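In Praise of the Boring Checklist

There is a school of thought that says a gripper looks after itself. I belonged to it for two years, which is how long it takes to ruin a set of finger pads one lint ball at a time.

Padance, where I work, uses hand-held grippers in pairs. One for each fist, a pistol grip on each, and you spend the day handling laundry with them so that some future machine won't have to guess. People imagine the hard part is the machine. The hard part is a blue cloth on a soft bed, and whether the left fingers close the way the right ones do.

They don't, of course. Left to themselves, two identical tools drift apart like cousins. Our manual, known in the office as the Ollerero after the first product it was written for, devotes 16 pages to charging and a single paragraph to matching the pair. I've read that paragraph often enough to recite it at weddings. It says to "verify symmetry." With what, my eyebrows?

Liên Khúc, who set up our second station, ignored the paragraph and wrote her own routine. Wipe the pads. Open and close each gripper on a folded cloth. Swap hands and do it again, and if the bad pinch moves to the other hand, blame the tool. If it stays put, blame yourself and go get coffee. It takes about 3 minutes. I resented every one of them until the week in November when I skipped it and we threw out 171 folds — all mine, all with one corner drooping like a sad ear.

My colleague Hortensia Chambi holds that the whole thing should be automatic: a startup test, a beep, permission to proceed. She has a diagram. I admire the diagram. But a beep tells you that a motor turned or a sensor answered, and it has no opinion about cotton. Sarmiento, our previous supplier, sold us tools that beeped with total confidence while one finger slid off every hem in the building.

So I say check on the real thing, in the real place, at the real height of the mattress, before anybody presses record.

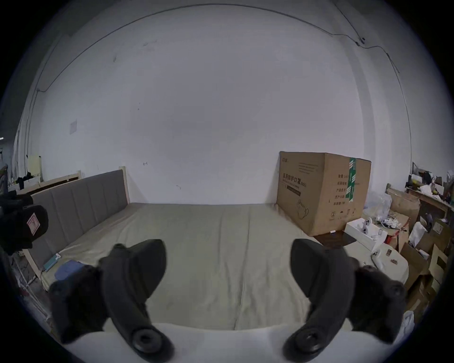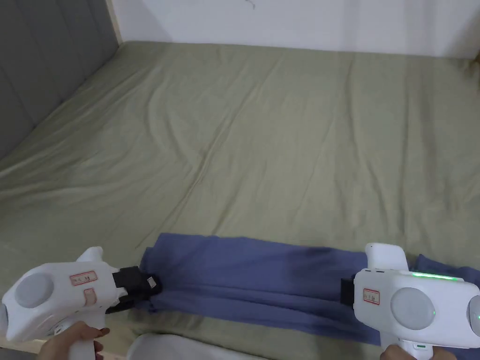 Both hands, same cloth, same bed.

The usual objection is that this doesn't scale. Ploline, the scheduling software we are all obliged to love, has no box for "fiddled with a rag," so on paper my mornings begin with idleness. Fine. I would like a box. Until I get one I'm logging it under charging, where there are 16 pages of room.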